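**Esko Miettinen** · thread from the Stelstead shared workshop

1/ In March I promised to write more often about the home robot build. So tonight I write. The physical arms are still in parts on my bench, so all the driving happens in simulation for now.

2/ The task I gave myself is simple to say: bring one gripper to the edge of a big curved purple cabinet, and keep the other arm out of trouble. I have tried it for 2 weeks, always in the evening.

3/ First the view from the wrist camera. I like this view because it shows me how open the fingers are before I come close.

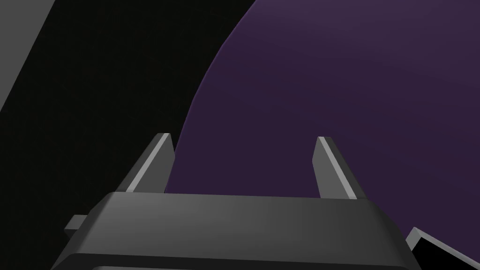

*Gripper open, nothing in it, purple surface ahead.*

4/ A friend at Berness asked me why I don't use only the head camera. I did, for a long time. From the head I judge the distance badly, and I pushed the fingers into the cabinet more times than I want to write here.

5/ My room model is not beautiful. I took the yellow brick from an old project and I never changed it. The corridor was wider at the start, then I made it more narrow so it is closer to my hallway in Flindendale.
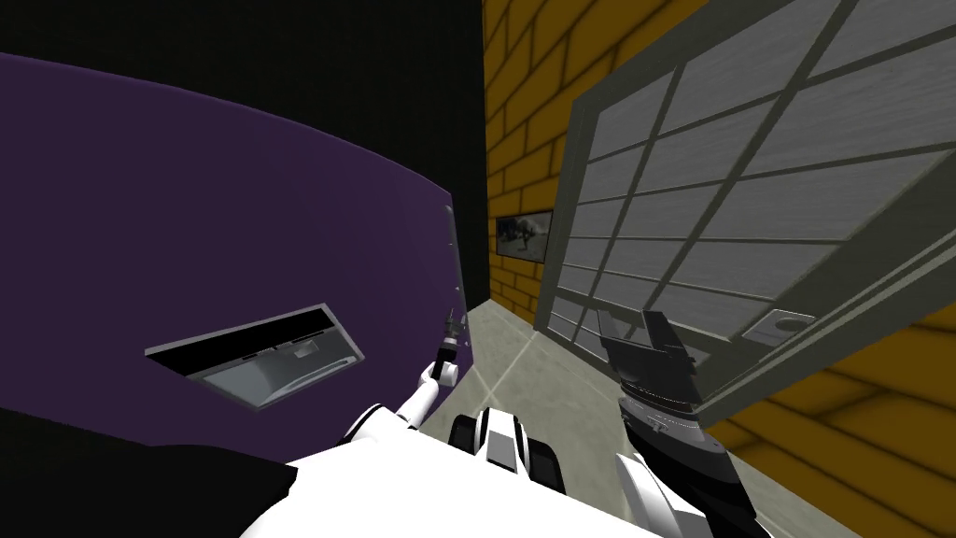 6/ The left arm I can now place without much stress. The right arm is slower to learn, and I think the fault is in my elbow limits. I had typed 16 degrees in one file and 9 in the other. It took me one full evening to find this.

7/ After the correction I ran 300 short moves during the night, with random starting poses. In the morning I read the log with my coffee. Most of the bad ones begin with the wrist turned too far, so this is the next thing to repair.

8/ The other wrist question is the tilt. When the hand rolls, the whole room leans in the picture, and my own head wants to lean too. I thought about rotating the picture in software, but then I lose the corners.

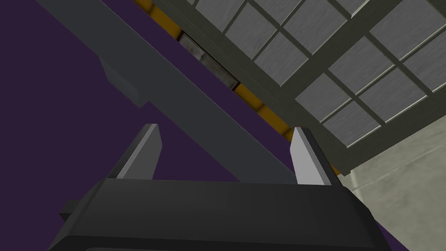 *2 min read*

9/ For the moment I leave the picture as it is and I practice. If somebody has a good method for showing "up" on a wrist view, please write to me. A small arrow is my best idea until now.

10/ For the real build, I have ordered the bearings from Boersma and the finger plates I will cut myself at Stelstead. The laser cutter is free after 9 in the evening, so I will go then.

11/ To the person who asked for the files: yes, I will share them, but first I must clean the names. Half of them are in Finnish and one is only called "new new arm".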